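Setting a table, the slow way
Notes for my talk, 6th April

Thank Jaime Barros for the introduction, and thank everyone for coming out. Mention the coffee at the back before I forget, as I did in December.

Start with my grandmother's cupboard. She owned 665 pieces of china by the time my aunt wrote them all down, and we ate off the same two plates every night of the week! Let people laugh, let them think about their own cupboards, and then ask who in the room has a plate they never use.

1. Begin with the surface
Talk about looking at the table before anything goes on it. Crumbs, specks, the worn places where elbows go. I like a dark gray under white dishes, and I could go on about this for an hour, so keep it short — Teresa Carvalho will be waving at me from the side.

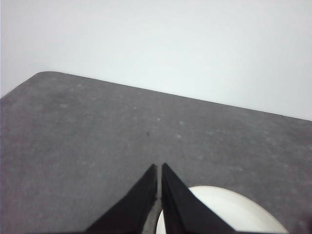
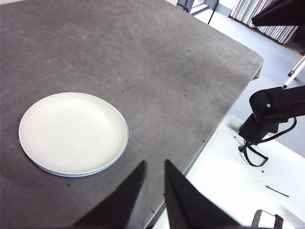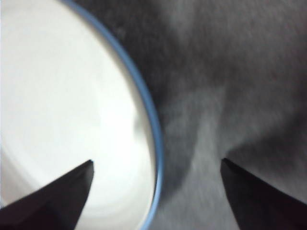 White with a thin line of blue at the rim, up close. 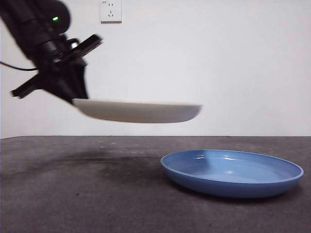

2. Plain dishes, used daily
Stay with the blue edge a little while. A band of color that narrow is enough to tell your eye where the dish stops and the table starts, and it gets along with nearly any food you put inside it (beet soup included, I promise). Tell the story of Valter Fonseca and the gravy boat, but only the short version.

Pause for questions here if the room seems chatty.

3. Leave some space
Ask for 3 people to come up and lay one place each from the Pomare box. Don't correct anybody. Talk about the gap around a plate, and how my mother would slide everything an inch toward the middle just before we sat down.

Hand over to Abílio Magalhães for the part on napkins. Remind folks to return the sign-up sheet to Teresa.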